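Site Talk > Main contractors and tendering > Construction management or single contract for a warehouse extension?

riline_yard
Good morning to all. Our company wants to extend the warehouse by 3,666 square metres. The building must stay in use during the works, we have 70 people there on two shifts. We received two proposals. Zutis offers one fixed price for everything. Drullaneo offers to be construction manager for a fee, and we would sign the trade contracts ourselves, 23 packages in their list. I have never been on the client side of such a thing. Which way would you go, and why? English is not my first language, so please excuse my mistakes.

oldscreed
Fixed price, every time. You have no project team. With the management route all the risk of late packages is on you, and the manager still gets his fee.

Petra_QS
I don't agree with oldscreed. A fixed price on an occupied building is only fixed until the first change. If your drawings are not finished the contractor will price the unknown, and then he will price it again as a variation. How far is the design?

riline_yard
The steel and the foundations are finished on paper. The dock levellers and the sprinkler connection are not. Espinoza is our engineer and they promise the rest in September.

oldscreed
So wait until September and tender it properly. What is the hurry?

riline_yard
The hurry is the lease on our second store. It ends in spring and the landlord will not extend.

Petra_QS
Then there is a middle way. Let the groundworks and steel now as an early package, and make the main contractor take them over later. Zutis may accept this if you ask before they are appointed. Afterwards they will want money for it.

dockside_m
We did the takeover that Petra describes. It was fine for the steel, but we had a long argument about the holding-down bolts, who set them out and who checked them. Get a survey signed by both parties on the day of handover.

riline_yard
Thank you, this I did not think of. I asked Drullaneo today who pays if one trade delays another. They answered that it is "managed through the programme". I read this three times and I still don't know who pays.

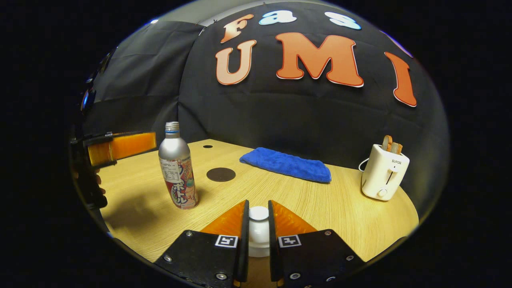 oldscreed: You pay. I told you in my first reply.

Petra_QS
He is right on that point. Under construction management each trade contract is with you, so a claim from the cladding firm for waiting comes to your desk. You may recover it from the trade that was late, but you have to do the recovering. Ask what the fee includes for handling claims.

dockside_m
Also ask who will be on your site every day. We met a very good man at the interview and saw him again at the topping out.

riline_yard
I will ask both. Does anybody know a normal retention for the early steel package? Espinoza say to hold it until the main contract finishes, but the steel firm is not happy.

Petra_QS
I would not be happy either. Release half when the frame is handed over and the rest after the defects period for that package.

oldscreed
Hold all of it. They will come back faster for the defects.

Petra_QS
They will put it in the price, oldscreed.

riline_yard
I see that on this one you will not agree. I have a call with Zutis at 10.30 tomorrow and will ask about the takeover first, and then write here what they say.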